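Hovgate Hot Cup and Sip Lid: Review

Single-wall white paper cup, black plastic sip lid, white bag to carry the lot. Good rim, good stack, lid better than the cup deserves. Wall gets too hot for tea.
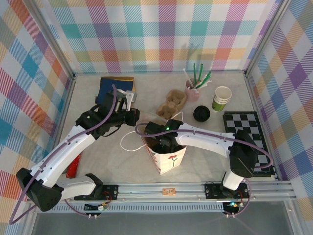
Hendrik Van Beek
Reviews / Disposables / July

The Hovgate is sold as a set: cups in one sleeve, lids in another, and a white bag that takes a made-up order. The parts can be bought separately once the first set is used up. I bought mine at the trade counter in Dutgate at the ordinary price and used it for four weeks, mainly for filter coffee, some tea, and soup on two occasions. The comparison cups are the Vitale, which I have used for years, and the Clandel, which costs less and which I stopped buying last winter.

Capacity

Filled to the brim, the cup holds 410 milliliters. That is brim capacity, and the usable figure is lower. The lid needs clearance under its recessed center, and a cup filled past that point will push liquid up through the sip opening as the lid goes down. The sleeve label gives only the brim figure. Vitale prints a fill line inside its cup and I would like to see the same here. The Hovgate inner wall is smooth and unmarked, so the person pouring has to learn the level by eye. It took me a morning.

For milk drinks the cup is a sensible size. For straight espresso it is too large, and the smaller Hovgate cup takes a different lid. Of the three sizes in the range, only the two larger ones share a lid diameter. Check this before ordering lids in bulk. The product codes differ by a single digit and are easy to confuse.

Rim

The rim is rolled outward into a full, round lip. I examined it at the side seam, where most cheap cups fail. On the Clandel the overlap at the seam leaves a step that can be felt with a fingernail, and lids leak at that step when the cup is tilted toward it. The Hovgate has a seam that is flattened before rolling, and the step is very slight. I could feel it on the first cups out of the sleeve only by going back and forth over it.

Stiffness at the rim is good. Squeezed between thumb and forefinger, the empty cup goes oval and recovers. Repeated squeezing in the same place eventually puts a crease in the lip, and a creased lip will not seat a lid properly. Discard those. The Vitale survives more of this treatment, though it is made of heavier stock and takes up more room on the shelf.

Stacking and denesting

I care about this more than most reviewers seem to. A cup that sticks to the one below it costs time on every drink, and two cups pulled together usually means one goes in the trash with a dented base.

Hovgate cups nest tightly, with only a thin gap between one rim and the next. Shelf height per sleeve is low as a result. The concern with a tight nest is sticking, and on a dry shelf I had very little of it. One hand on the stack, two fingers under the top rim, a slight twist, and the cup comes away. Above a steaming kettle the result was worse. Cups stored there for an afternoon began to pull up in pairs. Move the stack away from steam and the problem goes away by the following day.

A stack left standing open side up collects dust in the top cup. I turn mine over at closing. The rolled lip is stable enough that the inverted stack stands without support, provided the surface is flat.

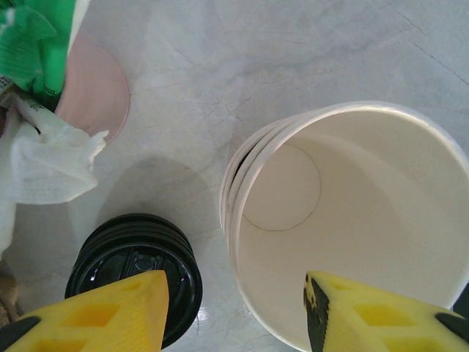

Lids nest differently from cups and should be kept as a separate pile within reach of the same hand position. The ridged edges of the Hovgate lids lock lightly into each other, so the pile does not slide when brushed with a sleeve. The drawback is that the top lid must be lifted from one side. Pulled straight up, it brings its neighbor with it. Lifting at the edge nearest the sip opening works best for me, and the lid then arrives at the cup already facing the right way.

Gloss plastic shows fingerprints. On a black lid they are plain to see under overhead lighting, and a customer who is particular will notice. Handle by the outer ridge.

Lid fit

The lid seats with one firm press at the back and a second at the front. There is a click, which is quiet but can be felt through the plastic. If the click is missing at any point around the circumference, the lid is not on. Run a finger around the edge before handing it over.

Leak check: cup filled with water to working level, lid on, sip opening at right angles to the seam, cup tilted until liquid reached the opening. No seepage at the rim. Repeated with the opening in line with the seam, one cup wept slightly after being held in that position for longer than any drinker would hold it. The Vitale did not weep at all. The Clandel wept every time.

Drop check: cup filled, lidded, and dropped upright from desk height onto a rubber mat. The lid stayed on. Some liquid left by the sip opening. From the same height onto tile, the base seam opened and I mopped the floor. I did not repeat this.

The sip opening is molded into a raised area and has no closing tab. Flow is steady. It is a little fast for very hot coffee, and I would reduce the opening if the choice were mine. The recessed center holds whatever escapes the opening, and most of it drains back when the cup is set level.

Heat

This is the weak point. The cup is single wall and the paper is of moderate weight. With freshly boiled water the outside becomes uncomfortable to hold before the lid is even on. With coffee at normal serving temperature it is tolerable for a short carry from counter to table. Anyone walking farther will want a sleeve or a second cup. Doubling up works, given how closely the cups nest, although it doubles the cost and the tight fit leaves little air between the walls. A corrugated sleeve works better. Hovgate does not include one, and the generic sleeves I had in the drawer fit without trouble.

Base integrity over time was acceptable. Coffee left standing through a working morning did not soften the bottom. Soup left for the same period did, slightly, around the base seam. The label lists hot drinks only, so I make no complaint about soup.

The bag

The bag is white with a printed red flower and has an opening wide enough to lower a lidded cup from above without touching the sides. It should be opened fully and stood up before loading. Half open, it catches the lid edge on the way in, and a lid nudged at the edge can lose its seat without anyone seeing it happen.

I load the heaviest item first and stand the cups against each other. A single cup alone in this bag is free to tip. There is no insert or divider in the set. A folded napkin pushed down beside the cup is an adequate fix, and a cardboard carrier is a better one if the order justifies it. For dry goods, or for sending out a supply of empty cups with their lids, the bag is entirely satisfactory. Put the cups in as a nested stack on their side and the lids flat beside them.

Storage

The sleeves are thin film. Once torn they cannot be closed again, and I moved the remaining cups into a lidded bin. The lids come in the same film. One lid at the bottom of the pile in my set had a flattened edge, presumably from transit, and I threw it out.

Compared with the alternatives

Vitale: stiffer cup, fill line, cleaner seam. Lid is harder to press on and harder to get off, and the price is higher.

Clandel: lowest price. Rim step at the seam, regular leaks, sleeves often crushed on arrival. Not recommended for anything that leaves the counter.

Hovgate: seam close to the Vitale, lid easier to use than either, wall too thin for boiling liquids.

Recommendation

Suitable for coffee service over short distances, and for meetings where cups and lids are set out for people to help themselves. Buy sleeves. Order the lids by diameter and ignore the size name on the label, which changed between my first set and the replacement cups.

I have reordered the large cup and the lid. The bags I will buy elsewhere, with a divider.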